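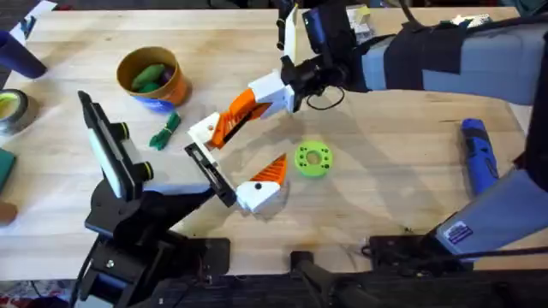 The Rostby gauge reported at 6:00 and 18:00. On 9/2/22 it reported at 6:00, 6:20 and 6:40, and the operator at Ollorico entered all three readings in the log, though the form had space for one.

The river stood 300 centimeters above datum. The alarm level was 700. She had seen it reached once, in August of her first year, and had spent that night copying figures while the lower road went under.

At 7:00 the gauge sent 300 again. At 7:20, 300. A river does not hold a level to the centimeter after rain, so she called the Ranik station upstream. Ranik had a rise of 20 centimeters since midnight. The Ko weir had the same.

She marked Rostby as suspect and drove out with a spare float.

The stilling well was clear. The float moved freely on its cable. She read the painted staff on the bridge pier twice, then a third time from the other bank. It said 300.

Upstream the water was brown and fast. At the bridge it lay flat, and a leaf on it stayed where it was.

She wrote the time next to the reading and sat down on the bank - the next one was due in 3 minutes.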